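My mother had a drawer for this sort of thing. I have a shallow cardboard tray and two binder clips, and I maintain that mine is the more modern system. The tray lives on the rabbit tablecloth, the pink one, which Tegan bought me in September and which says SKIP at me all through breakfast.
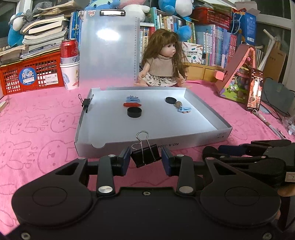 Small Stuff, Mostly Indoors

Hair clips go in the tray because they go nowhere else. I bought 3 of the pale blue ones and can account for two. The black lids belonged to something once. I'm keeping them in case it comes back.

Tegan says 60 seconds with a trash can would fix all of it.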